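Folding a sweater

Folding a sweater is the everyday household task of bringing a knitted pullover or cardigan into a flat, compact shape so that it can be laid in a drawer, set on a shelf or packed into a bag. It belongs to the larger family of laundry and tidying work, and although it takes only a moment once the hands have learned it, it has gathered a surprising amount of custom and family opinion. Most people fold the way they were first shown, and many can tell from the look of a stack which member of the household made it.

Knitted clothes are set apart from shirts and jackets in this respect because they're generally kept folded and seldom hung. A knit is made of loops, and loops give. A heavy sweater left on a hanger for a season will tend to lengthen under its own weight, and the ends of the hanger may push two small peaks into the shoulders that take some patience to steam out again. Lying flat, the same sweater has its weight spread over the whole of its back, and it will usually come out in the fall looking much as it did when it went in.

The surface

Any flat place larger than the sweater will do, and in most homes that place is the bed. A bed has several things in its favor. It's wide enough to let the sleeves go out to their full length, it stands at a fair height for most grown people, and a blanket or bedspread gives just enough grip that the knit stays where it has been smoothed. A polished table is firmer, but a light sweater can slide about on it, and people who fold at a table often put down a towel first.

The softness of a bed does have its drawbacks. A deep mattress sinks where one leans on it, so that the garment ends up in a shallow dip, and a thick blanket with a raised weave can make it harder to feel whether the back layer has a crease in it. The usual answer is to draw the blanket tight, push the pillows up toward the wall and work near the edge, where there's less need to lean.

Light matters more than one might think. A bed near a window is a pleasant place to fold by day, and the slanting light shows up pulled threads, thin elbows and small stains that would be missed in a closet. Many careful folders treat this as the real purpose of the job and keep a needle and a little matching yarn close by.

Kinds of knit

Plain knits, the smooth sort with no raised pattern, fold thin and can be pressed down with the palm. Cable knits are another matter. The ropes and twists that run up the front stand well clear of the ground fabric, and the stitches that cross over one another draw the cloth in, so a cable sweater is thicker and springier than a plain one of the same size. It resists a sharp fold and will slowly open itself if it's left alone. It's best folded as few times as the drawer allows.

Ribbing, the stretchy stuff of cuffs, hems and high collars, behaves in its own way again. It pulls inward, and where it's doubled over, as in a turned-back cuff or a rolled collar, it makes a thick ridge that likes to stand up out of the pile. Some people unroll such collars before folding. Others leave them rolled and set them all at the same end of the drawer, which gives a tidier look but a lopsided stack.

Starting from a heap

Written directions nearly always begin with a sweater that is already lying neatly on its face, and this skips over what many beginners find the most puzzling part. A sweater that has just been taken off, or carried in from the line in an armful, arrives as a bundle with one sleeve inside it and the hem somewhere underneath. Before there can be any folding it has to be found, so to speak. The handiest landmarks are the ribbed parts, which can be told from the body by touch alone. Once the collar or the hem is in hand the sweater can be lifted a little, allowed to drop open, and laid down again.

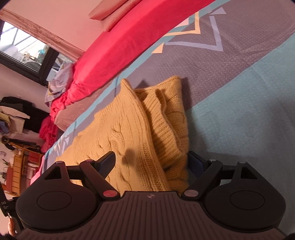 The common method

The way most often taught in homes goes by no settled name, though older household books call it the thirds fold. It has many small variations, but in outline it runs as follows.

Lay the sweater face down with the collar away from you and smooth it from the middle outward. Straighten the side seams so that they run down the edges and don't wander in toward the back. Bring one side in toward the middle, taking a third of the width, and then turn the sleeve back down so that it lies along the fold. Do the same with the other side. What remains is a long strip with the collar at the top. Lift the hem to the shoulders for a simple half fold, or bring it up in two steps for a smaller packet, and turn the whole thing over so that the front is showing.

With a cable sweater it helps to place the side folds in the flatter channels between the cables, where the cloth bends willingly. With a cardigan, close the top and bottom buttons before you begin, or all of them if the fronts are slippery.

Other methods

The crossed-arm fold leaves the body at its full width and lays both sleeves over the back, one on top of the other, before the hem is brought up. It's quick and suits wide shelves, though the sleeves make a lump in the middle. The roll, much liked by travelers, starts from the same long strip as the thirds fold and winds it up from the hem. Rolled sweaters sit well in a duffel bag and poorly on a shelf, where the top one always seems to be on its way to the floor.

The file fold makes a small, firm packet that stands on its edge, so that every sweater in a drawer can be seen at once. It works nicely with fine knits. Chunky ones tend to slump, and a deep drawer is needed to hold them.

Teaching and household guides

Folding was long passed along by example, and printed directions came rather late. A small booklet by Urs Thaler, The Woolen Drawer, gives 17 ways of folding knitted garments, 7 of them for sweaters alone, and is fondly remembered for its plain line drawings and for the author's firm dislike of tissue paper. Akash Vashisht took a gentler view in his home-care column for the weekly Luvum, where he wrote that a sweater folded badly and put away was better off than one left on a chair until Sunday. His readers wrote in at some length on the subject, and several of them sided with the chair.

Children often learn on sweaters before they're trusted with shirts, as knits forgive a crooked fold and need no ironing afterward. A thick sweater in a bright color is a good one to begin with, being easy to see against the bedding and easy to keep hold of.

Storage

Folded sweaters are stacked with the heaviest at the bottom. Knits going away for the summer are washed first, dried completely and refolded along slightly different lines than before, so that no one crease is worn into the yarn. Cotton bags are preferred to plastic for long keeping, and cedar blocks or dried lavender may be tucked in beside them. A stack that has been standing since August will be glad of an airing before anything in it is worn.

See also: Blanket folding; Cable knitting; Laundry; Linen closet; Mending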